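Sorting bricks by color: sensible or a cry for help?
4 min read

tundow_77
Moved to Setville with one tub of bricks, 2169 pieces, all mixed. My sister says sort by shape. I say color. Settle this.
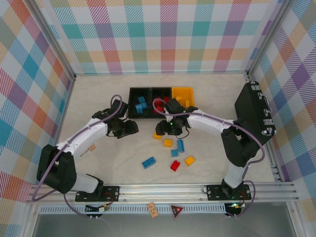
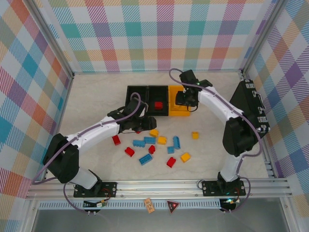
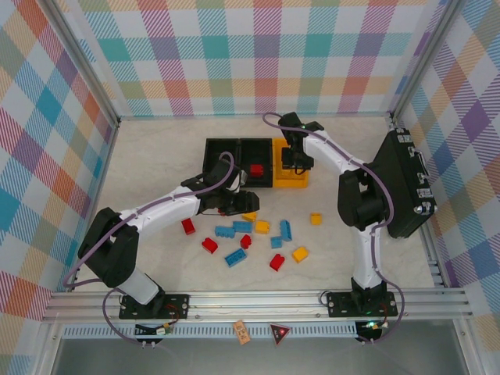 My vote is color, and I'll die on this small plastic hill. Shape sorting needs 40 drawers and a label maker, and I own neither. Color needs a few open trays and the ability to tell red from blue. Look at the blue and red piles sitting side by side in the black compartments in the first one. My nephew could put those away.

asbergbricks
Great, now find one small red piece in a heap of red pieces. I'll wait. I did it by color for a year and spent most of it stirring.

tundow_77
Stirring is part of the hobby.

plaidandproud
Came for the sorting, staying for the pastel plaid. I'd do my whole hallway in it.

mossyoak60
Color under 60 bricks, shape over. With your tub I'm with asberg, sorry. Shallow trays either way, the deep ones are where pieces go to retire.

asbergbricks
Finally, a person of taste.

tundow_77
Shallow trays, fine. Still color.

Related threads
Chaudhary stacking drawers, worth it?
Washing old bricks in a pillowcase
Yellow bricks fading near a window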